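**Ticket 2255 – planificador de agarre se queda en "approach" con objetos blandos**

Estado: abierto
Componente: percepción + planner (rama `wikositz`)
Prioridad: alta, bloquea la prueba de Greditz

**Síntoma**

El nodo de agarre publica pose válida, el brazo baja, y la máquina de estados no sale de `APPROACH`. Timeout a los 40 s, vuelve a home. Con cajas no pasa. Con la bola peluda pasa casi siempre.

**Log (recortado)**

```
[INFO] grasp_server: candidato 3 aceptado, score 0.81
[INFO] planner: trayectoria OK, 267 puntos
[WARN] contact_monitor: sin transición, umbral no alcanzado
[WARN] contact_monitor: sin transición, umbral no alcanzado
[ERROR] fsm: timeout en APPROACH
```

**Probado hasta ahora**

- Reiniciar el driver. Nada.
- Recalibrar cámara-base. El error de reproyección mejora algo, el fallo sigue igual.
- Bajar umbral de contacto a la mitad: entonces salta en vacío, a media bajada. Peor.
- Cambiar el segmentador por el de Kerslake. La máscara sale mas limpia pero incluye el pelo, y el centroide se va hacia arriba.
- Filtrar la nube por densidad antes de ajustar la esfera. Mejora. Ver abajo.

**Hipótesis**

Dos cosas mezcladas, creo:

1. La nube de puntos coge las fibras sueltas y el radio estimado sale grande. La pose objetivo queda alta y el dedo llega "al objeto" según el planner cuando apenas toca pelo.
2. `contact_monitor` espera un pico de fuerza como el de una caja rígida. Con la bola la curva sube despacio y el filtro paso alto se la come.

Lo del fondo metálico también habría que mirarlo – hay reflejos en el suelo de la bandeja y salen puntos fantasma por debajo del plano. De momento los recorto con `z_min`, chapuza.

**Repro**

```
git checkout wikositz
ros2 launch brukmont_cell pick.launch.py obj:=bola_naranja log:=debug
```

Bola a la izquierda de la bandeja, caja azul al lado, el resto de objetos como esté. Semilla 174 en el muestreador, si no los candidatos cambian y no hay manera de comparar.

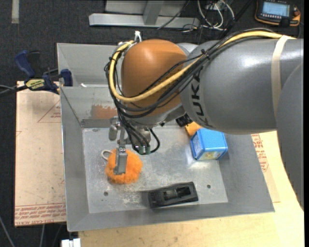

*Dedo de la pinza sobre la bola naranja. Caja azul a la derecha, bajo el brazo.*

**Parche provisional**

```yaml
contact_monitor:
 mode: slope # antes: peak
 window_ms: 120
cloud_filter:
 min_neighbors: 12
 z_min: 0.004
```

Con esto pasa a `CLOSE` en las repeticiones de esta tarde. Falta probarlo con el objeto negro alargado, que es plano y con `z_min` igual me lo cargo.

**Pendiente**

- [ ] `mode` por clase de objeto, no global
- [ ] test de regresion con los bags de octubre
- [ ] quitar el recorte a mano y estimar el plano de la bandeja
- [ ] subir el timeout NO, que tapa el problema

Actualizado 2018-12-29. No cerrar hasta tener los bags pasados.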